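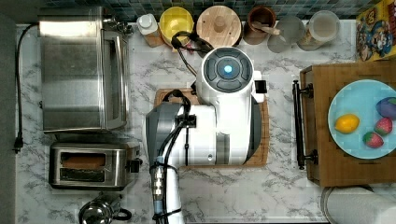
Hauwa Garba objected in the last session that the narrator of Galthorpe cannot be unreliable if the reader is never given a second account to check him against. The objection is kept in mind below.

1. Frame and date
The outer story is set in January, the inner one 40 years earlier.

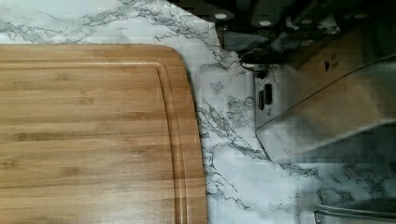
Tense marks the change – present for the outer story, past for the inner. Chapter 2 breaks the rule once.

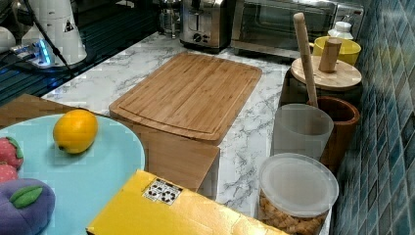 2. The letters
Read Dagmar's letters against chapter 2. They are undated
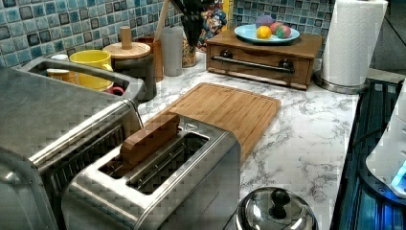
and must be ordered by internal evidence – weather, prices, the ferry.

Course notes, October 2019. Contact: B. Ďurica. Back to top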